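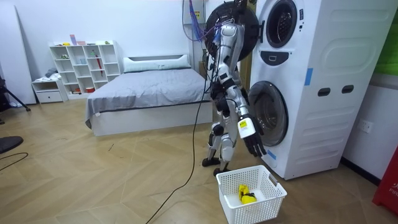

A stuck finger on a laundry robot is usually found at the worst point, with the hand up against a door and the wrist motor still pushing. This page covers what to do when the arm stalls at the door of a stacked washer-dryer and the controller shows a grip overload. It was written for the Prelturow hand on a Cheema controller, after we had the same fault twice in July at the Soststead test room. Look at where the robot is standing before you touch anything. With the feet a short distance from the base of the machine and the hand hanging in front of the lower door, as it is here, a sudden move of the wrist can hit the glass. The long black cable on the floor behind the robot is the other thing to watch. Walk around it.

What the fault looks like

The arm moves toward the door and stops. The fingers try to close, open a little, and try again. After the fourth try the controller logs a grip overload and holds position. Holding position means the motors are still powered. In our first case the operator took it for a shutdown and put a hand between the fingers and the door. The arm restarted its retry cycle and pinched two of his fingers. He had bruises and no broken bones.

Step 1. Stop the robot

Press the emergency stop on the operator's pendant. Do not use the pause button on the screen. Pause ends the task but leaves the hand powered, and on our software version the retry timer keeps running.

Our robot hangs from an overhead support while it is being worked on. If yours stands free, put the support on before you press the stop, as long as no one is in danger. The legs go limp with the power off.

Step 2. Wait

Leave the arm alone for 100 seconds. The drive needs that time to discharge. The status light on the pendant goes from amber to off when it is done.

Step 3. Free the hand 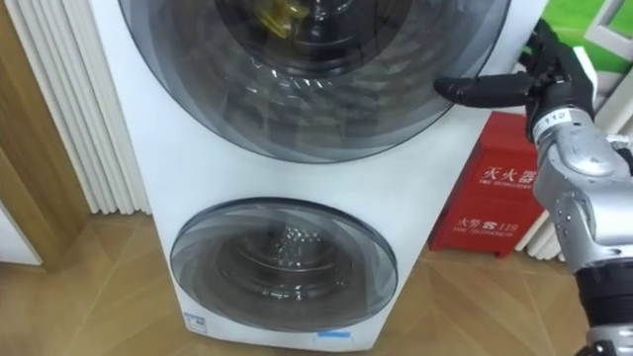 Most stalls happen because the hand lands on the rim of a door and not on its grip point. The fingertips then press on a smooth surface with nothing to close on, and the load climbs until the controller gives up. On the upper door the fingers can end up straight and pressed together with the tips at the outer rim, and that is the position to look for. Hold the arm by the silver forearm, below the wrist. Move it straight back from the door, slowly. Do not pull on the fingers, and do not swing the door to push the hand away. We cracked a finger joint that way.

If the arm will not move by hand, the brake is still on. Hold the brake release on the pendant with one hand and support the forearm with the other. It is heavier than it looks and will drop.

Step 4. Check the fingers

Bend each finger through its full range. It should move smoothly and spring back. A finger that clicks or stays bent has a slipped tendon, and the hand has to come off for repair. Check the wrist screws too. Ours had backed out by half a turn after the second stall.

Step 5. Change the limits

Open the grip page on the controller. The retry count ships at 4. Set it to 1. The load limit on our unit was at 300, and we brought it down to 42 for door work. The robot now fails to open the door more often, and it stops without pushing when it fails. Save the profile under a new name, or the next update will write over it.

Step 6. Teach the door position again

Power up with the hand well clear of the machine. Run the approach at low speed with one person on the stop button and everyone else out of reach. Teach the upper and lower doors separately. We had copied one position to the other with a height offset, and that was the cause of our second stall.

If the fault comes back

Send the log to the supplier before you clear it. Funport handles the repairs on ours and asks for the log from the first stall, which the controller deletes on a factory reset. Keep the robot off door tasks until you have an answer.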